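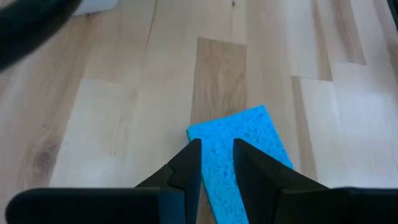

Figure 4. Wrist camera view with the blue sponge between the two gripper fingers, as used in the finger alignment check.

3.2 Gripper setup and upkeep

The Travley cell runs one arm with a two-finger gripper and a wrist camera. Both fingers are black, faceted parts with pointed tips, and they bolt to a shared base that stays in the camera's view (Figure 4). We use this fixed geometry to detect finger drift. At the start of each session the arm moves to a stored pose over a sponge on the floor, and the tip positions are compared with a reference image taken after the last finger change. If either tip is off by more than 4 pixels, the finger screws are loosened, the fingers are reseated against the base, and the check is repeated.

Fingers are wiped every 200 grasps and replaced as a pair every 1000. Over the 3696 grasps logged up to January 2024, most corrections followed a finger change; few were needed between changes. A porous sponge was chosen as the check object after trials with a rigid block, which pushed the tips apart when the arm pose was slightly wrong. The camera exposure is locked before the check, as bright floor areas otherwise shift the detected edges.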